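3. A escova, a mesa e a frase "está tudo lavado": resultados

3.1 O que as pessoas entendem por uma escova por cabeça

A literatura sobre higiene oral em contexto doméstico parte de um pressuposto confortável, o de que cada membro do agregado possui uma escova de dentes, sabe qual é e usa apenas essa. Os inquéritos de saúde perguntam com que frequência se escova, com que pasta e durante quantos minutos. Raramente perguntam com que escova. A omissão compreende-se. Há perguntas que um entrevistador prefere não fazer a quem acabou de lhe oferecer café.

O nosso questionário fez a pergunta. Foi entregue a 700 agregados do concelho de Fajardo e devolvido, em condições que permitiam a leitura, por um número suficiente para justificar esta secção. As respostas ao item aberto ("Como distingue a sua escova das outras?") formam o corpus mais rico do estudo e também o mais inquietante. A resposta mais frequente foi a cor. A segunda foi o lugar no copo. A terceira, redigida com variações ortográficas mas com notável unidade de sentido, foi "a minha é a que está molhada quando chego", que os codificadores discutiram durante uma tarde inteira antes de a classificarem em "outros".

Convém não rir demasiado depressa. A identificação pela humidade, embora pouco recomendável, pressupõe uma teoria da casa: quem se levanta primeiro, quem se deita por último, quem diz que lavou os dentes e não lavou. Douglas, enquanto tradição mais do que enquanto bibliografia, habituou-nos a ver na sujidade uma matéria fora do lugar. A escova alheia é um caso incómodo para esse esquema, já que está quase sempre no lugar certo, no mesmo copo, a dois dedos da nossa.

Os participantes foram ainda convidados a reunir as escovas em uso na casa e a pousá-las sobre a mesa onde habitualmente comem. A instrução causou mais resistência do que qualquer pergunta sobre rendimentos. Várias pessoas que não hesitaram em declarar dívidas pediram para estender primeiro um pano. A mesa da cozinha, que recebe sem protesto chaves, correio, moedas e cotovelos, aparece nas entrevistas como superfície ofendida pela escova, objeto que, afinal, se mete na boca com o propósito expresso de a limpar.
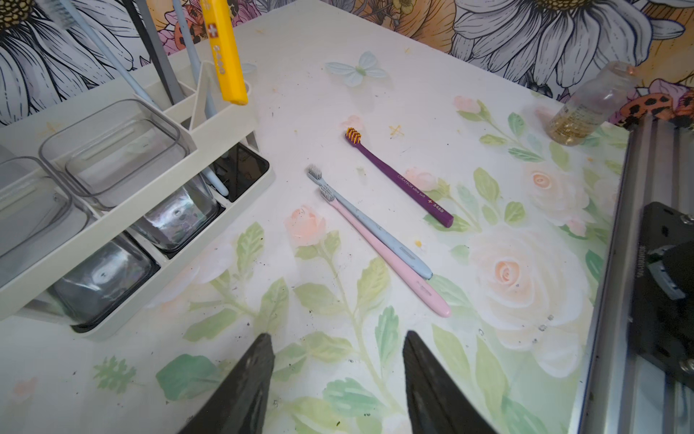
Figura 2. Escovas de dentes sobre tampo branco com rosas em tons de pêssego.

3.2 A cor como título de propriedade

Se a cor é o principal critério de posse, o sistema depende de alguém o administrar, e em quase todas as casas esse cargo existe, ainda que não seja remunerado nem reconhecido. Quem compra as escovas atribui as cores. O problema surge na substituição: a embalagem familiar não respeita as dinastias estabelecidas, o azul vem repetido, o verde desaparece da gama. Um exemplar como o da Figura 2, de cabo roxo e cerdas amarelo-alaranjadas com as pontas também roxas, leva esta lógica bastante longe, com duas cores fortes no mesmo objeto e o grau de suavidade escrito por extenso ("ultra soft"). Dificilmente se alegará, perante uma escova destas, que se pegou nela por engano às escuras. Alega-se, no entanto. O escuro foi invocado com uma frequência que não conseguimos conciliar com a existência de interruptores.

As disputas de cor seguem um padrão. O adulto que compra considera a atribuição comunicada no momento em que coloca a escova no copo. Os restantes consideram-na comunicada quando alguém grita. Entre os dois momentos decorre um período de posse ambígua, que numa das casas durou de dezembro até à entrevista e que a família descrevia, sem ironia aparente, como "a fase das duas amarelas". Interrogados em separado, ambos os titulares se declararam donos da mais nova.

Encontrámos soluções alternativas. Há elásticos em volta do cabo, iniciais a marcador que desaparecem com o uso, um sistema de prateleiras por ordem de nascimento e um copo individual para o genro. Este último caso foi apresentado como medida de higiene. Ninguém mais na casa tinha copo individual.

3.3 O mercado da distinção

A indústria não ignora a questão, embora a formule noutros termos. O distribuidor regional Bumix, que abastece as drogarias do concelho, cedeu-nos os catálogos da última década, nos quais a palavra "família" designa invariavelmente um conjunto de escovas iguais em tudo menos no cabo. A marca branca Sullow introduziu a certa altura um anel colorido destacável, destinado precisamente a marcar a posse. O anel solta-se com facilidade. Nas casas onde o encontrámos servia para prender sacos de congelação, e uma criança usava três no polegar.

Mais interessante é a suavidade. Os catálogos distinguem graus com uma confiança que os utilizadores não partilham. Quase todos os entrevistados sabiam a cor da sua escova; poucos sabiam dizer se era média ou macia, e os que sabiam tinham sido informados por um dentista em tom de censura. A dureza da cerda funciona, nestes relatos, como traço de carácter. Os homens mais velhos tendem a defender a escova dura nos mesmos termos em que defendem a água fria e o colchão firme. A escova muito macia é descrita como coisa de quem "tem gengivas", expressão que apareceu em vários questionários e que parece não se aplicar à população em geral.

3.4 Quando morre uma escova

O programa municipal Rarnance distribuiu 4.000 escovas nas escolas do concelho, acompanhadas de um folheto que recomendava a substituição periódica. O folheto foi guardado na maioria das casas. Encontrámo-lo em gavetas, debaixo de um íman e, num caso, a nivelar o frigorífico. Quanto à substituição, a regra efetivamente praticada é outra: troca-se de escova quando chega visita, quando se vai de viagem ou quando há consulta marcada, na véspera, com a esperança de que o dentista tome a parte pelo todo.

A escova substituída não é deitada fora. É despromovida. Passa ao lavatório, depois às juntas do azulejo, depois aos sapatos, e por fim a um balde na varanda onde convive com antecessoras de cores já usadas por outros membros da família. Esta carreira descendente tem consequências para o problema inicial. Uma escova roxa no balde e uma escova roxa no copo são, para quem entra na casa de banho com sono, a mesma promessa. Três participantes relataram trocas entre os dois regimes. Dois deram pelo sabor. O terceiro soube-o durante a entrevista, pela mulher, que escolheu esse momento para o informar.

3.5 Limitações

A amostra sobrerrepresenta pessoas dispostas a falar das suas escovas, grupo cuja normalidade não foi possível estabelecer. A recolha sobre a mesa pode ainda ter levado alguns agregados a comprar escovas novas de propósito; em pelo menos uma cozinha o talão estava à vista, com data de 2023-03-21, a mesma da visita. Os dados dessa casa foram mantidos na análise, com uma nota, e o participante pediu-nos que não comentássemos o assunto com o filho, a quem tinha dito que a escova antiga se partira. A secção seguinte trata do tubo de pasta e de quem o aperta pelo meio.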